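Siron Shared Workshop: Tips for Members
Stocking the First Aid Box Before a Robot Arm Build

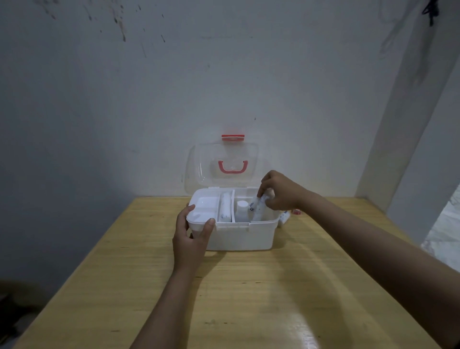
Packing the first aid box. A small bottle stands in the right-hand compartment, and the shallow tray is on the left.

Members working on the Ikero arm, or on any other powered build, are asked to have a stocked first aid box at the bench before the supply is switched on. Most injuries in the workshop are small: a nick from a freshly cut bracket, a finger caught between two links, a light burn from a soldering iron.

Choosing a box
A box with a clear lid and separate compartments is preferred. Loose items slide together when a box is carried by its handle, and a member with one free hand should not have to search through them.

Packing
Hold the box steady with one hand and lower tubes and bottles in upright. Turn printed labels toward the front where space allows. Rolled bandages keep best in a narrow slot. Reserve a shallow tray for flat items such as adhesive strips and gauze pads; 20 strips are enough for a two-person build. Close the lid and check that the latch holds before moving the box.

Placement
Keep the box within reach of the operator and outside the sweep of the arm. For the Ikero kit, the workshop allows about 6 feet between the base plate and any storage. The box should never share a shelf with batteries, solvents or flux.

Before powering the arm
Clear the bench of loose hardware. Confirm that the stop button can be reached from both sides. Run the first test at the lowest speed setting, with 2 members present. If anyone is hurt, press the stop button, disconnect the supply and then attend to the injury.

Restocking
Used or expired items are replaced from the Uysal cabinet. Record each item taken on the supply sheet under bench code 2566. All boxes are fully checked every January.

Page updated August 6, 2026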